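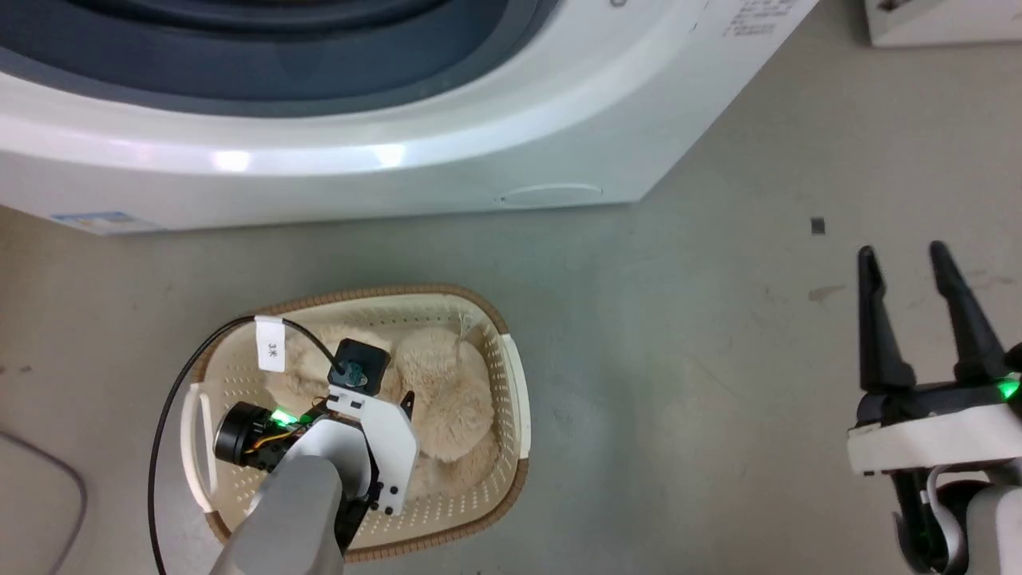

Home Topics Perception Planning Unresolved Log in

Segmentation merges soft items in a basket, and the planner thinks the drum is empty

wristcam_ollie
792 views 3 comments Share

We have a two-arm setup that loads plush items from a laundry basket into a front-loading washer. Motion is run by Vorkmont (our planner node) and the masks come from Zustent, with the default weights. Head camera for the masks, wrist camera for the final approach. I have two problems and I think they may be related.

First, the basket. It's beige inside and so are the plush items, which are shaggy and have no clear edges. With three of them in there, Zustent gives me one big mask most of the time. The grasp point is taken from the center of the mask, so it lands in the gap between items and the gripper closes on very little. Sometimes the mask also includes part of the basket wall.

Second, the drum. The task tree checks "drum occupied" before it moves to the next step. The check works on depth: it compares the inside of the door opening with a saved scan of the empty drum and counts changed points. The steel is shiny and full of small holes, so the depth is noisy to begin with. With a plush item lying low and to the right in the drum, the check still comes back empty on a lot of runs. Then the tree goes back to "pick" with the wrong item count and everything after that is off.

I tried raising the confidence threshold on the masks. That lost the items altogether. I also tried more light from the side, and the highlights on the front panel got worse. Tuning since September, so any ideas are welcome. The view the drum check gets is below. 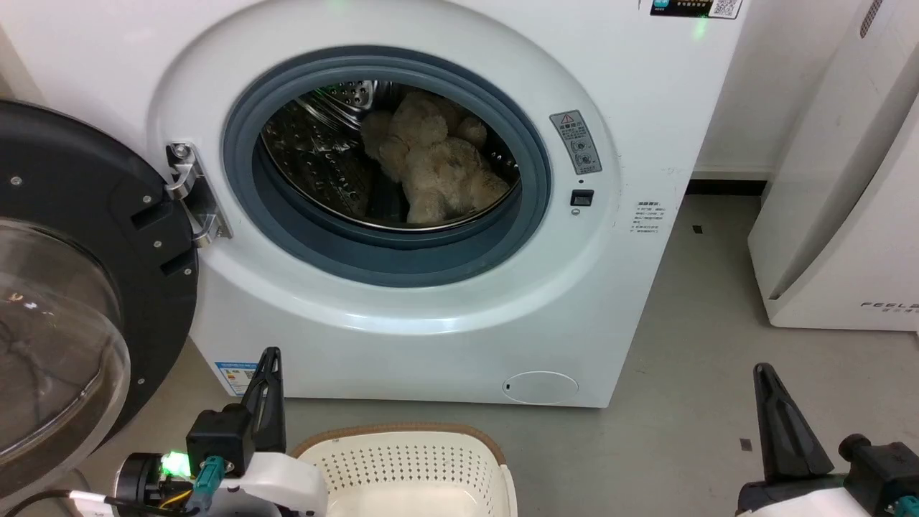
plankton_dev
15 upvotes Share

They are separate problems, I would fix the drum first.

Don't subtract depth from a saved scan of bare metal. The empty scan is different every time because the reflections move and the drum itself turns. You would have to scan it at every drum angle, and even then I wouldn't trust it. Use the color image. Crop to the inside of the gasket and train a small yes/no classifier on that crop. We needed about 200 labeled crops for a similar check on a dryer. Beige fur on steel is an easy case compared to what you have in the basket.

Two more things on that check:

– Run it with both arms at a fixed parked pose, so the grippers never cover the opening.
– Take the crop from the gasket position in the current image. If the machine or the head has shifted a little, a fixed crop will include the door glass.

For the basket, stop using the mask center. Take the merged mask, look at the depth inside it, and pick the highest local bump. Shaggy things pile up as mounds, and the top of a mound is nearly always on one item. You don't need clean instances to load a washer, you need one good grasp at a time. Segment again after every pick. Jakubowski has a height-peak sampler you can put between the mask and the planner.

And keep the item count out of the tree if you can. Loop until the basket looks empty, then check the drum once.

tinfoil_gantry
2 upvotes Share

Did you try a different color basket? We had the same thing and a dark one fixed it.

harbor_loop
Share

Agree on the height peaks, with one warning. Our peak sampler kept picking the basket handles because they stick up higher than the contents. Mask out the rim and handles first. A polygon set by hand works if your basket always sits in the same place, otherwise fit the rim.

I would also check the gripper opening after closing. If the fingers close all the way, you have nothing, so send the tree back to "pick" right there. Vorkmont can read this as a condition. With thick fur, set the limit low, as it squashes down a lot between the fingers.

I haven't used Zustent on plush. On towels we retrained it with our own frames from the Tostden bench, and the merging got better but never went away.

Share Follow Back to Perception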